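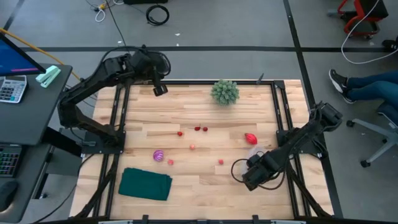
Interim report to the Rastine Fund
Project: Luson, two-armed handling of small mixed objects
Reporting body: Puludness Robotics Laboratory
Period covered: October to January

1. Purpose of the period

The grant supports research into how a pair of robot arms can learn to sort and store small objects from recorded demonstrations. During this period the laboratory was asked to complete the first body of recordings, to train a first version of the control method on them, and to report on whether performance holds when objects are placed in positions the system has not met before.

2. Work carried out

The tabletop station was completed in October and has been in regular use. Both arms are fixed to the table frame, which has removed the small shifts in position that affected our earlier trials on separate stands. Objects are chosen to be light, rounded and awkward to grip: artificial fruit and berries, striped ornament balls, artificial plants and a folded cloth. Items are laid out afresh before each recording, and operators are asked not to repeat a layout within the same session.

The recorded set now stands at around 3,000 demonstrations, which meets the target agreed for January. Each was checked before being accepted. Recordings in which an arm paused for a long time, or in which an object left the table, were kept in a separate set and have not been used for training.

3. The Sakai method

Earlier versions of our software planned the movement of each arm separately and then corrected for possible collisions. The Sakai method trains a single model for both arms, so that the choice of which arm should reach for an object is learned together with the movement itself. The model is also given a short record of its own recent movements, with the aim of reducing hesitation close to an object.

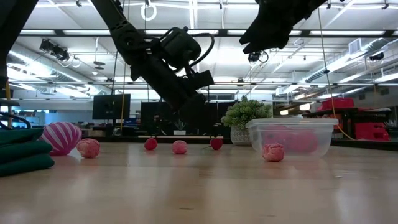

Testing was carried out on 12 layouts that did not appear in the training set. Across these, the system made 124 attempts at picking up an object and placing it in a container. Results were best for the firmer round items. Small berries remained difficult when they lay close to a larger object, and the cloth was seldom lifted cleanly at the first attempt. Collisions between the arms were less frequent than under the earlier software, although the arms still slowed noticeably when both were working near the middle of the table.

4. Difficulties

Reflections from the polished table surface led the model to misjudge the position of red and pink objects in several tests. A matt covering was tried and helped to some extent, but it also changed how the round objects rolled. We have returned to the bare surface and will address the matter through the training data.

Calibration of the arms took longer than planned in November, and recording was suspended for 4 working days. The time was recovered before the end of the period.

5. Plans for the next period

The separate set of rejected recordings will be reviewed to establish whether failed grasps can be used in training. Tests will be extended to layouts in which objects touch or overlap. The laboratory also intends to repeat the present tests under changed lighting, using the same layouts so that the results may be compared directly.

Spending remains within the approved budget, and no change to the grant conditions is requested. A revised timetable for the cloth-handling work will be submitted with the next report.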